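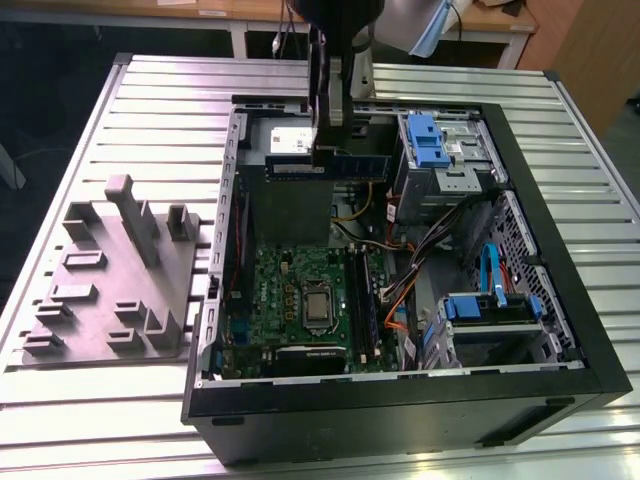 Candela Quintana

Home | Projects | Grants | Reports | Contact

Filed under: Grantee Updates

Progress report to the Undgate fund: desktop refurbishment, Grollville workshop

The period covered ends in July. Work centered on the Dell towers received through Mendonça. Each tower is laid on its side on the slatted table with the side panel off, and memory is checked before any other part. Modules are handled by the edges and logged by slot. Units that fail the memory check twice go to parts stock.

Processor inspection was added this period. The heat spreader is examined with the board still in the case, and the retention lever and load plate are checked for bending. Capacitors near the socket are inspected for swelling at the same time.
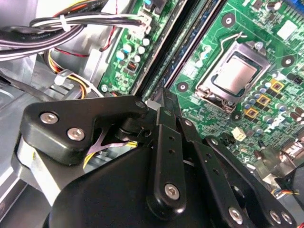 Spending and stock

Parts spending came to $2,567 against a budget line of $2,000. The overrun is memory, bought from Stodine at single-unit prices. Luana Sales has requested a bulk quote, and we ask that the difference be moved from the shipping line.

Chassis labels are now recorded at intake, before the panel is removed. Three intake records from the previous period had no label entry and have been corrected.

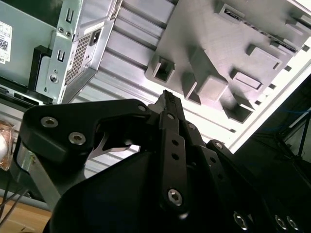

Storage drives remain outside the scope of the grant and are passed on untested. The next period will cover power supplies and front fans, using the same log format. The revised parts list will be sent with the next claim.

This site uses cookies to remember your preferences. Accept | Manage settings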